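Reports > Small Grants > Dosgate Handling Collection > Progress to December

Dosgate Handling Collection: progress report to the Plurneo Fund

Prepared by Xiaoyan Yuan, December 3, 2020

Dear Mohsin,

Thank you for being so patient over the date of this one. You asked in your last letter for something fuller than the short note we sent in February, and I'm afraid you may now be getting more than you bargained for, as it has been a busy time and I have enjoyed nearly all of it. I will try to keep to the headings on your form, though I have let myself wander a bit under the second one.

What the grant was for

You will remember that the award of £2,000 was to let us mend, clean and put back into use the glass-topped boxes we lend to schools, day centres and care homes. The boxes go out with small things in them (buttons, thimbles, ticket stubs, a few medals, shells) and people look through the lid first and then have them out on the table. Many of the boxes had been going out for years with sticky lids and tired wood, and a few had stopped going out at all.

How the boxes are coming along

I am very glad to say that 13 boxes are now finished and ready to lend. Guangming Tang has done the woodwork, and I cannot praise his patience enough. He began by taking every lid apart, which I found rather alarming to watch, and cleaning out the old putty and dust from where the glass sits. Three of the panes had chips at the corner and have been replaced. The others only wanted a proper wash on the inside, where none of us had been able to get a cloth for a very long time.

The varnish took longer than we had planned. Our first tin dried cloudy and we had to rub two boxes back and start again, so there is a little extra on the materials line that I have explained further down. The second varnish was much kinder, and Ruoxi Xiao worked out that thin coats with a whole day between them gave us the best surface. She has written this up on a single page for whoever does the next lot.

We do the finishing on the pale table near the window, where there is plenty of daylight. The warm amber of the varnish shows up very nicely against it, and the sides come out a deeper, redder brown than the top of the frame. When the light is right you get the whole window lying across the glass, panes and all, and Ruoxi likes to use that as her test for smears.
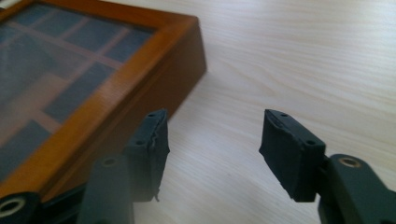 Getting them out to people

Lending has been slower than we hoped, as you would expect this year. Four boxes have been out to two care homes, where they were kept for a fortnight each so that nothing had to be passed back and forth in a hurry. One of the activity leaders wrote to tell us that the shell box had kept a table of residents talking right through the afternoon and well past tea. I have her letter here if you would like a copy.

The schools have asked us to wait until the spring, which seems sensible. In the meantime Zixuan Pan has been rewriting the cards that go inside the lids. The old ones were typed in very small letters and had a great many long words on them. The new ones say what the thing is, where it came from if we know, and one question to start people off. She has tried them on her own grandfather, who had plenty to say about the tram tickets.

Money

We have spent £1,205 of the grant, leaving £795 in hand. Most of it went on glass, varnish, felt for the insides and new brass hinges from Presteck, who were good enough to swap one packet that came in the wrong size. The cloudy varnish and the extra sandpaper came to £38, and I have taken that from what we had put aside for printing. The printing should still be covered, as Zixuan's cards are shorter than the old ones and fit two to a sheet.

What is left to do

There are five boxes still to mend. Two are simple enough. Another has a split along the back that Guangming would like to glue and leave clamped over the holidays, and the last pair have lids that do not match their bases, so some thinking is needed there. We would also like to buy padded bags for carrying, after a near miss on the steps with the medal box. I have had one price from Tian and am waiting on another before I ask you to agree it.

If you are content, we should like to keep the remaining money until the end of the spring term and send you a final account then. You would be very welcome to come and see the boxes before they go out again. There is always a kettle on, and Guangming will happily show you the hinges.

With warm thanks from all of us,

Xiaoyan Yuan
Dosgate Handling Collection

Contact us | © Dosgate Handling Collection | Back to top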